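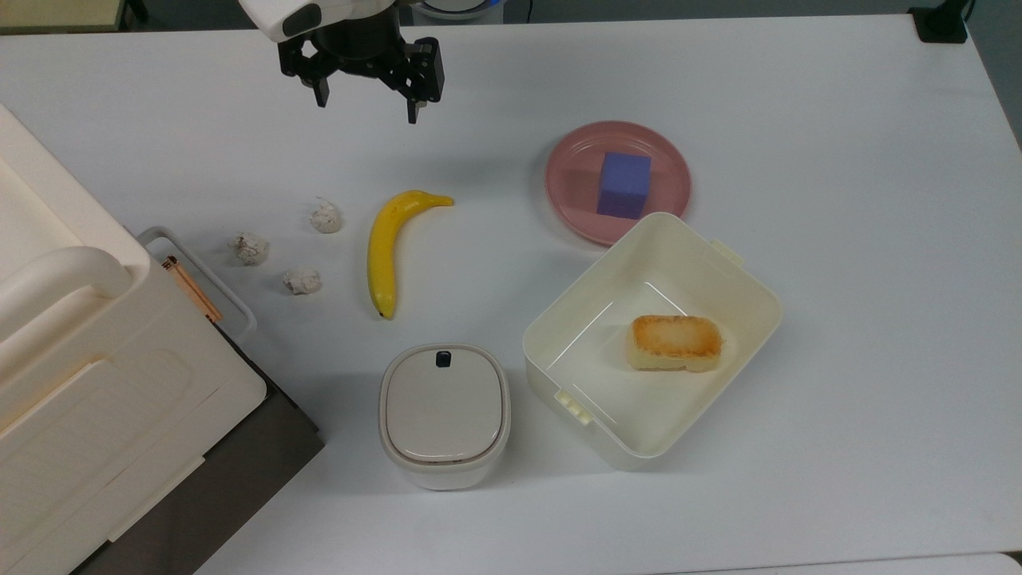
The Key to 144

Leonora Villanueva got to Doston in December, after the bus company had already cut the evening route, so she walked the last two miles from the highway with her bag on her shoulder. Her aunt's house was at the end of Flelovano Street. The porch light was on. It had been on, she found out later, since the funeral.

Edmund Kalinowski from next door had the house key. He came out in his slippers before she could knock.

"You're the niece," he said.

"One of them."

"The other one called. She said you'd want the piano."

"I don't play."

He shrugged and gave her the key, and a second key, smaller, on a loop of kitchen string. The number 144 was stamped on it. He didn't know what it opened. Her aunt had handed it to him in the driveway one morning and told him to keep it with the other one.

Leonora slept on the couch with her coat on. In the morning she went through the kitchen drawers and found rubber bands, a church bulletin, takeout menus and 8 birthday cards, all signed by her aunt and none of them mailed. One was for her. It said she was turning thirty. She was thirty-six.

She tried the small key in the desk, then in the metal box under the bed, which turned out to be unlocked and full of buttons. It didn't fit the shed. She drove her aunt's car to the post office, where a clerk named Honeylyn Samonte looked at the key without picking it up.

"Ours are longer," she said. "Try Dela Peña."

"Who's that?"

"The bowling alley. Out past the feed store."

It was eleven in the morning and the alley was open. Two lanes were in use. Eliécer Sotelo, behind the counter, was spraying shoes. He was a big man with a cold, and he wiped his nose on his wrist before he took the key from her.

"Tuesday ladies," he said, then corrected himself. "Well, they moved it. The ladies' league, anyway. Back wall, bottom row."

The locker stuck. He had to hit it twice with the side of his fist. Inside was a green bag, and in the bag was a ball, a towel, a pair of white shoes in a size Leonora would have said was too small for her aunt, and an envelope from Dultix Savings with money in it.

"She never said she bowled," Leonora said.

"She was bad at it."

"How bad?"

He thought about it. "She came every week," he said.

Leonora sat down on the bench by the lockers and looked in the envelope again. Someone had written on the back, in pencil, the names of the team and what each of them owed for shirts. Poonam Semwal had paid. So had two others. Her aunt's name was last, with no mark beside it.

"Did they get the shirts?" she asked.

"They're in the office. Been there a while. Poonam didn't want to hand them out one short."

"How much was it?"

He told her. She took the bills from the envelope, added a five of her own, and put them on the counter. He wrote a receipt, which she hadn't asked for, and went into the office. The shirt was purple. Her aunt's first name was over the pocket, spelled with one L where it should have had two.

She put it on over her sweater because the building was cold.

"You want to roll a few?" Eliécer said. "I won't charge you for the shoes. You've got shoes."

"They won't fit."

They did, nearly. She loosened the laces all the way and carried the ball to lane 6, and stood there waiting for him to turn on the lights.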